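Teleoperators wanted: tabletop pouring and handling tasks (part-time, on site)
Roratham, Data Collection Group

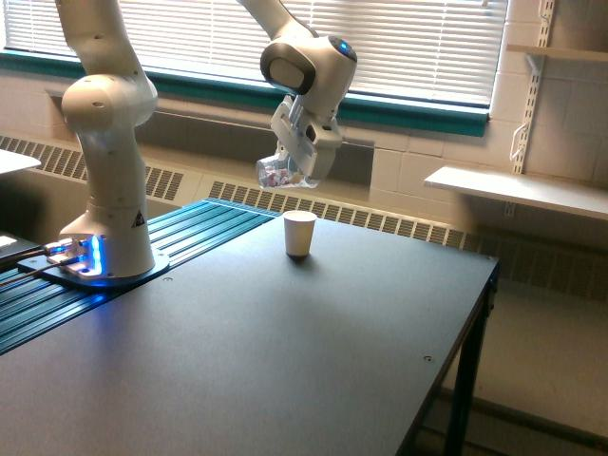 We are hiring part-time operators to record demonstrations on our robot arms. The recordings are used to train Hetis, a control model that learns everyday handling tasks from examples given by people. Over the last round we kept 3,024 demonstrations. The next round starts in July and adds pouring, stacking, sorting and putting things away.

You do not need a technical background. People who have done well in this job came from kitchens, dental offices, warehouses and sewing shops. Steady hands help, and so does being able to do the same thing many times without getting sloppy.

What you will do

You sit or stand at a station and move the arm with a hand controller. A card tells you the task, for example "pour the contents of the clear cup into the paper cup." You reset the table, start the recording, do the task at a normal pace, and stop the recording. Then you mark the attempt as good, failed or unsure. Failed attempts are kept too, so please label them correctly. Your pay does not depend on how many come out good.

Between attempts you move the objects to new starting positions. Spills get picked up before the next recording. Every so often the card changes the cups or what goes in them, and you note the change in the log.

A full shift is 300 minutes, including two paid breaks. Most operators finish 40 to 58 attempts in that time. Pouring is slower than picking and placing, and we plan for that.

Training

The first two shifts are paid training at the full rate. You will learn the controller, the stop button, the labeling screen and how to restart an arm after it faults. Your training recordings are not used in the data set.

Requirements

- 18 or older and allowed to work in the United States
- Able to work at least two shifts a week for three months
- Normal or corrected vision
- Comfortable reading short written instructions in English
- Closed-toe shoes in the lab, long hair tied back

Left-handed applicants are welcome. The controllers can be set up for either hand. Tell us if you need a chair, a lower table or other changes to the station.

Shifts and location

Shifts start at 8:00 a.m. and 1:30 p.m. at our Pimentel building. There is free parking behind the building and a bus stop out front. The work can't be done from home.

Privacy

The station cameras point at the table and may catch your hands during resets. We do not record sound. Log entries carry an operator number in place of your name.

How to apply

Use the form on the Roratham jobs page and choose "Operator, Pimentel." List the shifts you can work and write a few lines on any job or hobby where you used your hands. A resume is optional. If we think it's a fit, we will invite you to a one-hour paid tryout at a station.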